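Home | Forums | Automation and Robotics | Shows and Site Visits | Search

Topic: Open day at Zondville, tip handling cell
Last updated: June

magnet_tray
Went to the open day at the Zondville lab building. They had several rooms open, but the one I wanted was the tip handling demo, an arm working on purple tip racks on a table. I stayed for two of the talks and came back to the arm in between. Two pictures:
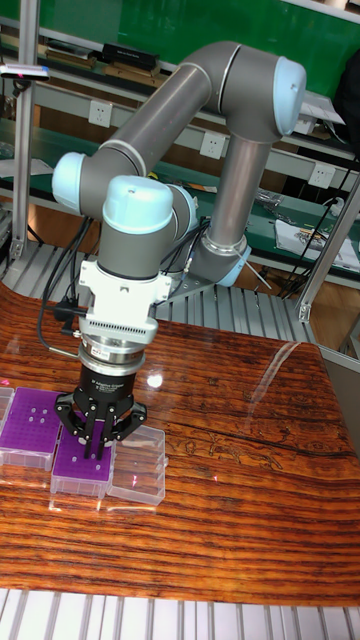
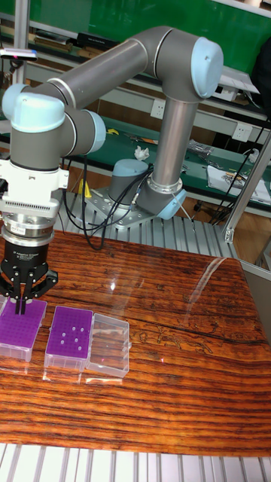
Arm and adaptive gripper over the purple racks, Zondville open day.

The person running it said the job is to take tips out of one rack and put them in another, so that half-used racks can be merged before they go back on the shelf. They call the project Jallport. The log they had up on a laptop said 2191 picks since the counter was last reset. Visitors could stand behind a tape line and ask questions. I was there from 10:30 until a little after lunch.

Parking was easy. The coffee was not worth the line.

dryrun44
Thanks for posting. What was the cycle time per tip? That is the number I would want before anything else.

magnet_tray
I timed a few on my phone. 5 tips took 76 seconds, from the first move to the last release. They were running at reduced speed with visitors in the room, so don't take that as what it can do.

dryrun44
So 15 seconds a tip. A person with a multichannel does a whole row in that time. Reduced speed or not, I don't see who buys this.

Halfstep
I went to the same open day in the afternoon and I think you are judging it as a product. The handout said research project on the first page. They are using tips because a rack gives you a lot of identical small targets close together, and if you are a little off you find out right away. I asked if they planned to sell it and was told no.

dryrun44
Then they should say so on the event page. The event page said "lab automation demonstration". I would have driven 200 miles for that and been annoyed.

Halfstep
It was under the heading Research Groups. But fine, the page could have been clearer.

benchrat_mo
Question on the gripper. The lettering on it in the second picture says 3F Adaptive Gripper. Why a three-finger gripper for something as small as a pipette tip? I would have put a small parallel gripper on there and made custom fingertips. We did that at Magagula on a vial line and it was a lot less trouble.

magnet_tray
I asked that one. They said the gripper was already on the arm from earlier work and they wanted to see how far they could get without changing hardware. Did not sound like anyone thought it was the best choice for tips.

benchrat_mo
Fair enough. I still think it is a mistake. The linkages are wide compared to the spacing of the holes, and you can see in the first picture how much of the rack is covered by them. Any camera looking from above is going to lose the target at the worst moment.

Halfstep
Depends where you put the camera. Covering part of the rack at the end of the move matters less if you already know where the rack is. They told us the rack positions get taught by hand at the start of each session.

benchrat_mo
Are the racks held down? I can't see any fixture. If a tip sticks on the way out, the rack comes up with it.

magnet_tray
Not that I noticed, but I didn't ask. It did have one bad pick while I was watching - the fingers closed and came up with nothing, and the operator stopped it and started that tip over. The rest went fine.

pallet_jack_lou
Is this the same group that showed at Trirkico last year? They had an arm stacking plates there and the demo was down most of the morning.

Halfstep
No, different people. The Trirkico one was a vendor booth.

pallet_jack_lou
OK. Was there anything else worth seeing at Zondville? Thinking of going next time if they do another.

magnet_tray
The machine shop tour was good, maybe 40 minutes, and you have to sign up at the front desk when you get there. There was a talk on cable routing for arms that I liked more than I expected to. Bring your own lunch.

dryrun44
If anyone goes next time, please ask them for the cycle time at full speed and how many misses they get per rack. I'll take back what I said if the numbers are good.

Halfstep
I have the contact address from the handout. I'll write and ask both, plus whether the racks are fixed to the table. Will post here if they answer.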